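Zeman Catering — prep and serving staff wanted, Plevwood

Posted May 18, 2021

We need 2 people for the lunch kitchen at our Plevwood site. Start as soon as you can. Work runs through end of September, maybe longer, depends on bookings.

The job: sandwich line, salads, packing orders, wiping down, loading the van for the Bundach offices. Some serving at the counter when it gets busy. On your feet most of the shift.
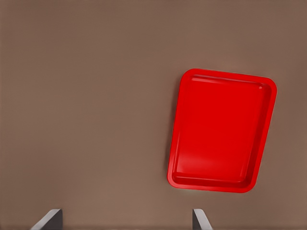
Do I need kitchen experience?
None needed. We train you over your first 9 shifts, paid at the full rate. If you've got a food handler card already, great, bring it. If not we cover the fee.

Pay is $2,340 a month to start, $3,353 for shift lead. Lead has to have run a line before — please don't apply for that one if you haven't, we get alot of those. Lunch is free. So is parking, behind the building, use the gate on the Zavau side.

Hours are early. Doors open 5:30 a.m., done by 2. No nights. You need to be able to lift 40 pounds and get here on time without the bus, first one doesn't run till after six.
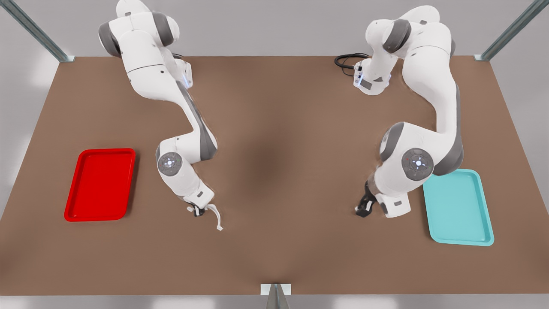
Non-slip shoes are on you, black, closed toe. Aprons and hats we hand out. Hair tied back, no rings, no nail polish. Phones stay in the locker.

To apply: come by the side door between 2 and 4 in the afternoon, ask for the kitchen office. Or send us a short note through the form on this page — name, phone number, when you can start, which job your after. Resume is fine but not required. Two references if you have them.

We call everybody back, usually inside a week. Short tryout shift first, paid.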